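Haugland Brushed Sheet Set by Zandness, full size, light blue
Reviewed 12th September

I bought this set in June to replace a cotton one that had gone thin in the middle. I have used it since then and washed it every week, so this covers a full summer of use.

The fabric is brushed on one side and feels soft without being heavy. It was soft out of the package and got a little softer after the second wash. There was some lint in the dryer the first 2 times and very little after that. I wash it warm and dry it on low.

Fit is good. The pockets are deep enough for my mattress plus a Trunex topper, and the corners stay on overnight. The old Ultico set came off at the foot of the bed at least once a week.

The main complaint is wrinkles. The sheet creases as soon as anyone sits on it, and smoothing it by hand only helps for a while. If you want a flat, hotel-looking bed you will have to iron it or buy something else.

I fold laundry on the bed, so the sheet gets used as a work surface too.

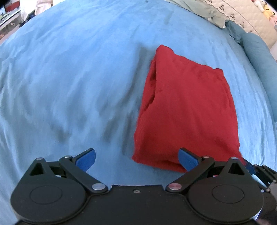

Color transfer was a worry with such a pale blue, since a lot of what I fold is red or navy. So far there are no marks on it. Lint from dark towels does show, and a lint roller takes it off.

Pilling is light, mostly near the foot. The pillowcases have none. They are cut a bit long for standard pillows, and the hems have held up.

Four stars. I would buy it again in a darker color.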